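Unit 4 handout: collecting demonstrations by hand
Thursday, June 7, 2018

Read before lab. Bring it with you, since the checklist at the end is what the lab instructors will go through at the start.

## 1. Where we are

Unit 3 covered writing motions out as waypoints. That works when the part is always in the same spot. It falls apart when the object moves, changes shape, or sits in a room laid out by someone else. In this unit the robot gets its motions from a person who does the task, and we record what the person did.

We use the word *demonstration* for one complete run of a task, from the start pose to the end pose. A set of demonstrations of the same task is a *batch*. The Unit 4 assignment asks for one batch of 50.

## 2. Three ways to demonstrate

**Kinesthetic teaching.** You hold the arm and move it through the task with the motors in a compliant mode. The joint angles are recorded directly, so there is no conversion problem later. Drawbacks: your arms and body are in the camera view, the arm is heavy, and two-handed tasks are awkward. The Kidell arm in the lab has 7 joints, and most people can only guide two or three of them well at once.

**Teleoperation.** You stand away from the robot and drive it with a controller or a smaller leader arm. The recording shows only the robot, and the robot can do everything in it by definition. It is slow. In last December's course the same drawer task took 9 seconds by hand and 41 seconds by teleoperation. You also lose most of the feel of contact, and students tend to press too hard.

**Hand-held gripper.** You carry a gripper with a camera on it and do the task yourself. No robot is needed during collection, so you can work in places where an arm would not fit or would not be allowed. The pose of the gripper has to be recovered afterward from the video, and nothing stops you from making a motion the arm cannot copy. Section 4 deals with that.

| Method | Robot needed | Speed | Main problem |
|---|---|---|---|
| Kinesthetic | yes | medium | operator in view, fatigue |
| Teleoperation | yes | slow | poor contact feel |
| Hand-held | no | fast | pose recovery, reachability |

## 3. Choosing a place

Lab benches make poor training data if they are all you use. A policy trained on the Mindomley bench batch did well on that bench and badly on the next one over, where the only change was the color of the mat. Collect in at least two rooms. Homes are good for this. Get permission from whoever lives there and keep papers, mail and family photos out of view where you can.

Things to look for in a room:

- Texture. Pose recovery tracks fixed features. Patterned cloth, door frames and wall hangings help. A blank wall filling the whole view will lose the track.
- Steady light. Close the curtain if clouds are passing.
- Things that stay put. A television that is switched on, a fan, or a pet gives the tracker false motion.
- Floor space. You will be walking while looking at the jaws, so move cords and low stools first.

Before the first demonstration, do a mapping pass: walk slowly through the work area with the gripper held level, and turn to cover each wall once. Return to where you began.
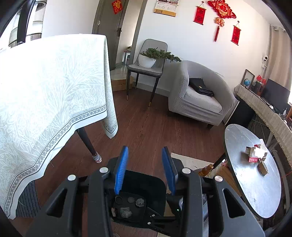 Keep the pass slow on the turns. Fast rotation blurs the video, and the Wester software will then split the map into pieces that do not line up. If that happens, delete the pass and redo it. Do not try to join the pieces by hand.

## 4. Moving like the arm

Your wrist can do things the robot's cannot. Keep these limits in mind:

1. Stay within arm's reach of one standing spot for the whole demonstration.
2. Do not pass the gripper behind or under your own elbow.
3. Close the jaws fully before lifting. Half-closed grasps are hard to reproduce.
4. Pause for one second at the start and at the end.

The Shezi script checks each run against the arm's workspace and marks it pass or fail. Failed runs stay in the folder but do not count toward your 50.

## 5. Checklist for lab

- Battery charged, card empty
- Lens wiped
- Jaws open and close without sticking
- Mapping pass recorded and checked
- Task written down in one sentence, with start and end pose
- Consent form signed if you worked in someone's home

Reading for next time: chapter 7, sections on time alignment and trimming.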